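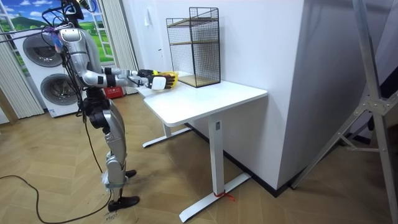

ヒューマノイド作業セル 始業前点検リスト(コメント付き)
担当:ヘンリケ・ノルテ 対象:プランダム棟の机上ハンドリング区画

先週のルンギレさんの巡回メモを反映して、順番を少し入れ替えました。チェック欄は「良・要対応・対象外」のどれかで埋めてくださいね。空欄のまま出す人、けっこういます(私も水曜にやりました……)。

1. 床と足元

1-1 ケーブルが足の可動範囲に入っていないか
結果:要対応
床に黒いケーブルが一本、ロボットの足のほうへ回り込んでいます。立たせて机上作業だけの日でも、足元は空けるのが原則!壁側に寄せて固定してください。

1-2 脚の間に垂れたケーブル
結果:要対応
股のあたりから輪になって下がっています。一歩でも歩かせる予定があるなら、束ねてからにしましょう。

1-3 靴と足首まわり
結果:要確認
両足とも黒い靴を履いています。後ろ足の足首に透明なビニールが巻いてあるので、緩んだ端を踏まないかしゃがんで見てください。立ったまま覗いても分かりません。

1-4 机の脚まわり
結果:要対応
手前の脚の土台に赤いベルトが結んであって、端が床に出ています。端は折り返してテープ留め。外すかどうかはミルサドさんに聞いてから決めます。

1-5 床面
結果:良
ヘリンボーンの木の床です。粉や水滴は目で追いにくいので、乾いたモップを一度かけてから始めるのが私の好みです。

2. 上半身とケーブル

2-1 頭・肩・胴のケーブル
結果:要対応
黒と紫のケーブルが頭から肩、胴にかけて絡んでいます。腕を前に伸ばす作業では、肩の関節に噛み込むのがいちばん怖いです。腕を低速で端から端まで動かし、引っ張られる線がないか確認。色別に分けて束ねると後がラクですよ〜。

2-2 外装パネル
結果:対象外
浮きやネジの緩みは電源を落として手で触る項目なので、終業点検に移しました。

3. 机と把持作業

3-1 持ち上げ高さ
結果:良
黄色い小物を天板のすぐ上で持っています。新しい動作を試すときはこの低さから!うちの決まりでは、最初の試行は天板から5センチ以内です。

3-2 天板の水平と高さ
結果:要確認
水準器を当ててください。高さを変えたら、動作プログラム側の数値も必ず直すこと。片方だけ直して手先を天板に当てた件、ブレラードの現場から報告が来ています。

3-3 奥のメッシュ棚
結果:要確認
黒い網の棚が天板の奥半分に載っています。手で軽く押して、ずれるなら固定。棚に腕を入れる作業は、低速で2回通してからにしてください。

4. 周辺

4-1 三脚
結果:要対応
机の右側に金属の三脚があります。脚の先に床テープで印を付けて、始業時に印と合っているか見ましょう。人がつまずくのも、ロボットの腕が届くのも、どちらも困ります。

4-2 洗濯乾燥機とカーテン
結果:要確認
ロボットの後ろ側です。後退動作のある日は、カーテンを留めて、床の赤い小箱もどかしておくこと。

4-3 壁のスイッチ
結果:良
机の左端の上にあります。作業中に触るときは、腕越しに手を伸ばさず、先に停止をかけてくださいね。

5. 人の配置

5-1 非常停止の担当
結果:記入待ち
名前を書いてから電源を入れる、これは例外なしです。操作担当との兼任も不可。リンディウェさんから「短時間なら兼任でもいい?」と質問がありましたが、ごめんなさい、短時間でもダメです!

5-2 立ち位置
結果:記入待ち
腕の届く範囲の外に立ちます。物を置き直すときは、停止、声かけ、返事を聞いてから入る、の順で。

要対応は全部片付けて、点検者の再確認サインをもらってから運転開始です。点検そのものは11分ほどで終わります。用紙はズザンナさんの棚へお願いします。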